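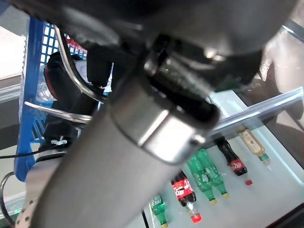

Blue plastic basket with a grid-patterned wall.

Spin Speed Should Be Printed Next to Drying Time
Tin-yau Ho

The label on a washing machine reports what the washing machine does. It gives a rated load, an energy figure, a water figure and, in smaller type, a maximum spin speed. The label on the dryer beside it reports what the dryer does, starting from a test load with a fixed moisture content. Each label is accurate within its own limits. Taken together they tell a buyer very little about the cost of getting a load of towels from dirty to dry, and I think the two should be replaced by one combined figure wherever the machines are sold or installed as a pair.

The physics is not in dispute. Water can be removed from cloth mechanically, by spinning, or thermally, by heating. Spinning it out costs a small fraction of the energy needed to evaporate it. Every ounce of water that the washer leaves in the cloth becomes the dryer's problem, and the dryer solves it in the most expensive way available. The remaining water is normally stated as a percentage of the dry weight of the load. A cotton load that comes out at 50 percent has half its own weight in water still in it. One that comes out at 75 percent carries half again as much, and the dryer will run longer in rough proportion.

I manage the mechanical systems at Hitdale, an apartment building with a shared laundry room in the basement. The room had four Corklow washers when I started. They were reliable and easy to service, and their rated energy use was good. Their default cycle ended with a slow final spin, chosen at the factory to limit vibration on upper floors. Our floor is a concrete slab on grade, and the setting served no purpose there. It could be changed through the service menu. In November I changed it to 1000 rpm on two of the machines and left the other two alone.

Residents were asked to write down the washer number and the drying time on a sheet by the door. By the end of the trial there were 189 usable entries. The method has obvious weaknesses. People chose their own machines, loads were not weighed, and some residents evidently rounded to the nearest ten minutes. Even so, the loads from the two faster machines spent less time in the dryer by a margin too large to put down to rounding. The washers' own electricity use rose so slightly that I could not separate it from the ordinary variation on the meter.

Nothing on the sales literature would have led me to make this change. The washer looked efficient because its label stopped at the washer door. The dryer looked hungry because it was being handed wet cloth. A building owner reading both labels would reasonably conclude that the dryers needed replacing, and our owner had in fact asked for a quote on new ones.

The usual objection to a combined figure is that manufacturers cannot know which dryer a customer will use, or whether one will be used at all. This is true of individual sales and easily handled. The washer label can state the water left in the load on its default cycle, in type the same size as the energy figure, along with the energy a reference dryer would need to remove it. A customer who hangs everything on a line can ignore the second number. The first is still of interest, as it governs how long the line is occupied.

A second objection deals with wear. Faster spinning puts more load on bearings and dampers, and it creases some fabrics. I take the first part seriously. Zunetow, the firm that holds our service contract, sent a technician named Filip, who told me that in his experience bearings fail from leaking seals and from badly leveled machines well before spin speed becomes the limiting factor. He also pointed out that two of ours were out of level. We corrected that the same morning, before the speed was changed. As for creasing, the answer is to offer a slower spin as a choice. It should not be a hidden default applied to towels and sheets.
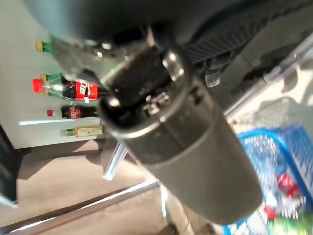
Does a faster spin always shorten drying time?
Up to a point. The gain is large at low speeds and becomes small at high ones, and synthetic fabrics hold so little water after a moderate spin that a faster one changes the result very little.

That diminishing return is itself a reason to publish the residual moisture and drop the emphasis on speed. Revolutions per minute mean little without the drum diameter. A wide drum at a moderate speed can pull as hard on the cloth as a narrow drum turning faster, and the length of the final spin matters too. A machine that reaches its top speed for the last twenty seconds of a cycle can advertise that speed without doing much with it. The percentage of water left behind captures all of this in one measurement, which can be made with a scale.

Shared laundry rooms deserve particular attention in any new rule. In a private home the person who chooses the washer also pays for the dryer, and can eventually notice the connection. In a building like ours the owner buys the machines, the residents pay by the cycle, and the electricity is billed to the building. Hitdale runs nearly 3000 loads a year. A resident whose towels are still damp after one dryer cycle pays for another and has no reason to suspect the washer.

I would also require that the factory default be the setting used for the label. Several efficient cycles I have seen are reachable only by pressing a second button, and in a shared room the second button is seldom pressed. The label should describe the cycle that people will run.

All of our washers are now set to the faster spin, and the request for a quote on dryers has been withdrawn. The dryers are eleven years old. Their moisture sensors need cleaning more often than the manual suggests, and I have put that on the quarterly list along with the lint ducts.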